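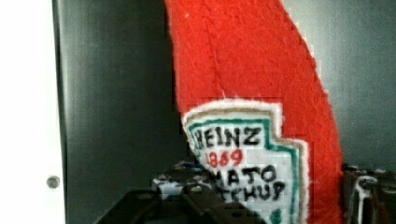
Soft-object grip loss is a fault in robotic grippers in which a plush or fabric item is reported as held when it is not, or is held but slides out of the fingers during the lift. The fault is best known from the Cluletti, a two-finger gripper with a wrist camera made by Drolla and used in sorting and handling trials at the Gandcombe test site.

Background

Most two-finger grippers judge a grasp by finger position and motor current. If the fingers stop before they are fully closed and the current rises, the controller records a grasp. The method works well on rigid items such as tins, boxes and plastic bottles. A stuffed item gives way slowly under load, so the current climbs along a shallow curve and may cross the threshold while the fingers have gathered only a fold of the outer fabric.

Fault history

The fault was first logged at Gandcombe in June, during a long unattended run on a Sunday. Of 1774 lifts attempted on plush items, 99 were recorded as successful although the item had stayed in the bin or fallen on the way to the drop point. The controller carried on with the next step in each case. No one was hurt. Damage was limited to one finger pad, torn when the empty gripper closed on the bin wall.

Roswitha Stöckli, who reviewed the logs, traced most of the false reports to the current threshold, which had been set using hard plastic containers. A smaller group was put down to the wrist camera. At close range a large item can fill most of the view and hide its own outline, leaving the software to estimate width from surface texture and seams. Felt also sheds fibre, and lint on the finger pads was found to reduce friction over a shift.

Printed or embroidered labels were a further source of error. The item classifier matched some toy versions of grocery goods to the entry for the real product and loaded the grip settings for a rigid container. Orla Cullinane described this as the more serious defect, as it affected the choice of force before contact had been made.

Correction

Drolla changed the controller so that a grasp is confirmed twice, once at closure and again 200 milliseconds after the lift begins. A drop in current between the two readings stops the arm and opens an error record. The classifier no longer selects grip force from label text alone. Finger pads are to be wiped every 6 hours when fabric items are being handled.

Related faults

A similar fault was reported on the Ó Briain gripper, where suction cups failed to seal on woven covers. It is usually treated separately, as the loss of vacuum is detected at once and the arm does not continue.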